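**nleemans**
After the March update, Radix no longer fills my login on the Kodach site. The vault has 206 entries and only this one fails. Before, it worked on the same laptop.

**shibata_k**
Same for me. Open the entry and look at the URL match setting. The update changed mine to "exact".

**daiane.p**
I don't think it is the update. Kodach moved its login to a subdomain, so exact match was always going to fail there.

**shibata_k**
My setting was "domain" before, I have the old export - so something changed it.

**nleemans**
Mine was also "exact". I put it back to "domain" and now it fills. But I agree with shibata_k, I never touched this setting. I will open a ticket and attach my log, with the version number 3 lines from the top.

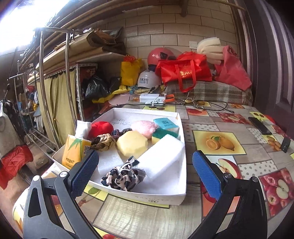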